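Kurenbridge Guest Rooms: Progress Report to the Drondivholm Fund
Jul 16, 2023
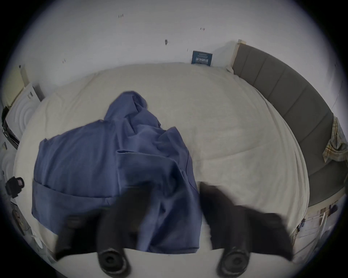
A blue garment on one of the beds.

The grant was for making an old boarding house fit for paying guests again, and most of it has gone where we said it would. The rest went into the drains, which had not been consulted when we wrote the application.

Five rooms are open. The plan also called for five, so we are on target for the first time since the project began. Guests stayed 64 nights between the opening in May and the end of last month. A couple of them wrote kind things in the book, and one drew a detailed map of where the floor creaks.

The hot water now reaches the top floor. The Ishida boiler we priced in the application was too wide for the cellar door, so we bought a narrower one and spent the $450 difference on pipe lagging. We hope you will see this as the same budget line in a different coat.

Bookings are run through Vindetix. It works well, apart from a week when it offered the linen closet as a double. We have taken the closet off the list and refunded the deposit.

Still to do: the back stairs, the fire door on the second landing, and the sign. The sign has been painted twice – the first one left the "e" out of Kurenbridge. We would like to move the closing date for the stairs to the end of the season, when hammering will bother fewer people. No extra money is requested. Receipts are attached, including the long one for the drains.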